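Sernside-users mailing list
Subject: Re: Gripper won't stay open after e-stop
Date: 20 February 2020

On the Sernside list, someone at Detby wrote:

> We have the Iltar arm with the stock two-finger gripper, firmware as
> shipped. When we release the e-stop the fingers close by themselves,
> all the way, at what looks like full speed. It does not happen every
> time. The arm itself stays put like it should. Support told us to
> re-home it and that "seemed to help" for a day.
>
> Has anyone else seen this? Is it the driver or the gripper? We would
> like to know before somebody loses a fingernail.

The fingernail is where I come in. Mine is fine now, thanks, but it was an interesting color for most of January.

Same arm, same gripper, same advice from support. Re-homing does help, in the sense that turning the radio up helps with a noise in the engine. It clears the stale target and then you are good until the next time you hit the e-stop in the middle of a close command.

What I think is going on: the Mikkelsen driver keeps the last gripper target in a buffer. Hitting the e-stop drops motor power but does not flush the buffer. The arm controller throws out its own queue on a stop, so the arm wakes up polite. The gripper wakes up and finishes its sentence. If the last thing you asked for was "open" you never notice, and that would explain your "not every time."

I got tired of guessing and ran it on purpose. Stops during a close command: 16, and the fingers shut on release in every one of them. Stops during an open command: 9, and nothing moved. I also tried it with the arm parked and only the gripper live, no difference. So I would leave your wiring alone. I took ours apart twice before I thought of this and I would like those evenings back.

Workaround until there's a driver fix, in the order we do it:

Before releasing the e-stop, kill the gripper node. Not the whole stack, just the gripper.
Release the e-stop.
Start the gripper node with hold_on_start set to true. It is false by default, for reasons I'm sure seemed good at the time.
Send an explicit open. Then put your hands in.

We also cut the closing force limit in the config to 2, down from 9. It still picks up everything we need it to, and it's a much friendlier pinch if you forget step one. I forgot step one the week after I wrote step one.
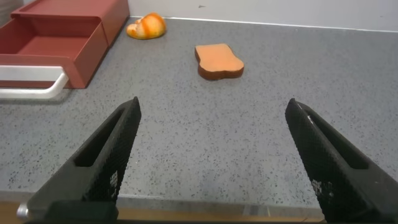 Our gripper is back on the toy kitchen task with the workaround in place. Both fingers still have the stock textured surface. If you look low on the right one there's a pale scuffed patch, and I'd be curious whether yours has anything in that spot, as I can't tell you if it has any connection to the closing fault or is just wear. The toast is the usual target and the drawer comes second. Open and waiting, with nothing between the fingers, is the state you want to confirm by eye before reaching over to move the bread.

I've sent the logs to Mikkelsen. The reply was that the behavior is "consistent with the documentation," so I went and read the documentation, and they're right, it's on page 2 of the appendix under Power Loss. If you have logs from Detby with the arm timestamps in them, please send those too. Ours only have the gripper side.

Does anybody know if the older Iltar controller does this? We have one in a box and I'd rather not find out by hand.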